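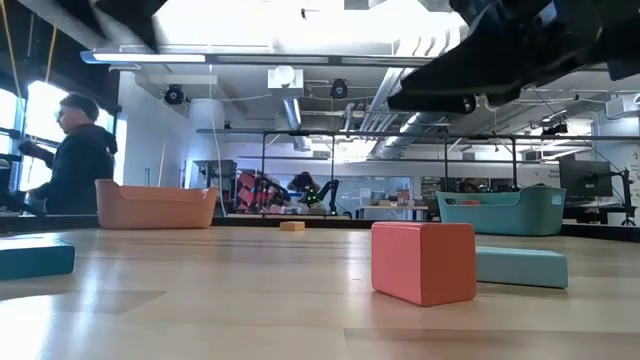
About Trimbridge

Hi, I'm Anouk! I started Trimbridge in my mother's kitchen with 3 kids, one guitar and a borrowed drum, and now we have 39 families singing with us every week (plus the odd grandparent who wanders in and stays for coffee). We do music for ages two to seven, mornings mostly, in the old Bakker store on the corner.

I teach the little ones and Pieter Dekker takes the fours and up. He plays accordion, loudly, and the kids adore him for it. You don't need to be able to sing. I have parents who swore they couldn't carry a tune and now they do harmonies in the car!

Our December sing-along is open to everyone, so bring a friend. To try a class, just call or stop by before ten and ask for me.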